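Residential Wing Diary, Porkcombe House
October, evening entry

The morning was given over to the long table in the east workroom. It had been cleared the previous evening in accordance with the notice, and the surface was wiped down before any tools were brought out. The wood is pale and marks easily, and residents are again asked to use a mat when cutting or gluing. One ring near the window end will not come out and has been entered in the repairs book.

The drawer stock was then checked against the list drawn up in the spring. The list gave 80 pens and markers. The drawers yielded 60, of which a fair number wrote faintly or failed to write at all. Those have been set aside in the blue tray until the end of the month, after which they will be disposed of. The Steltex order will be amended to make good the shortfall. It was agreed that fine black liners should be kept upright in a block or stand during working hours and returned to the drawer at the close of the session, caps on.

A short discussion followed on whether each place at the table should have its own stand. The house holds enough for half the places at present. The view of the meeting was that sharing is acceptable for the winter term, provided that the stands remain on the table and are not carried up to the rooms.

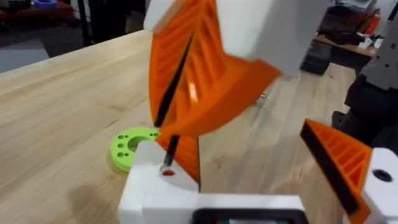
The afternoon was quieter. Rain set in shortly after lunch and the walk to Wuvimden was put off, which left the workroom rather fuller than the timetable allows. Places were found for everyone by bringing two card tables through from the lounge. These wobble on the uneven boards by the door and should not be used for ink. The felt on one of them has also begun to lift at a corner.

The parcel from Lâm arrived at three o'clock. It contained 300 sheets of the heavier drawing paper, well wrapped and flat, and a smaller packet of envelopes that had not been asked for. The paper has been shelved on the second rack, away from the radiator. The envelopes will be kept, subject to confirmation that they are not to be charged. A letter has been written on the matter and will go out with the morning post.

Some 40 sheets of the old paper remain. It is yellow at the edges but perfectly sound for rough work, and it has been placed in the open box beneath the rack. Residents may help themselves. The new paper is to be signed for until further notice.

I record also that the lamp at the far end of the table was found switched on when the room was locked at half past nine. This is the second such entry in as many weeks. The switch is awkward to reach - it sits behind the skirting shelf - and a replacement with a switch on the flex has been requested. Until it arrives, whoever locks the room is asked to check the lamp first.

Supper was late by a quarter of an hour owing to the oven. The workroom key is on its hook in the office. Tomorrow the glue pots are to be soaked and the shelf paper changed, beginning with the lower cupboards.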